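3.2 Bin wear and the placement of small household goods

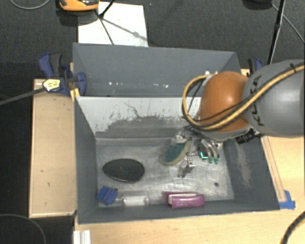 The second part of the study deals with mixed storage, where unrelated small goods share one open compartment. Items of this kind are common in returns rooms and repair counters, and they are hard to sort by size alone. A bottle will roll if it is laid on its side, while a stapler stays where it is put. A brush does neither reliably and tends to come to rest at an angle.

All bins were of the divided type used at the Ruvstead and Nurkberg sites, with a narrow rear compartment and a larger front one. We used bins that had already been in service, because new surfaces slide differently from worn ones. Wear was recorded separately for the floor, the side walls and the divider. The bin in Figure 4 has a scuffed floor, a long chalky mark on the right wall, and a divider whose pale upper part ends in a ragged, flaked line above darker gray. We classed this as moderate wear on the Leckie scale, which runs from light to severe and takes no account of discoloration.

Figure 4. Divided bin with five loose objects in the front compartment, among them a clear bottle lying on its side along the front wall.

Objects were entered under short working names, such as "bottle" or "blue block," and the names were kept even when an object was later swapped for a similar one. Position was noted by region only: left, center or right, and front or back. Finer measurement was tried at Citby in January and dropped, as two observers looking at the same bin often disagreed about where an irregular object began and ended. Agreement by region was almost 90 percent.

Objects against a wall were marked as supported. In Figure 4 this applies to the bottle and to the magenta-purple object beside it along the front wall. The brush-like object near the right center was marked as unsupported. Contact between objects was not scored unless both observers could see it clearly.

The full set holds 2000 layouts, of which 200 were scored a second time after a break of 2 weeks. Supported objects were given the same region in nearly every repeat. Most changes came from long objects lying diagonally, which could fairly be assigned to either of two regions. We kept the first score in these cases and list them separately in the appendix.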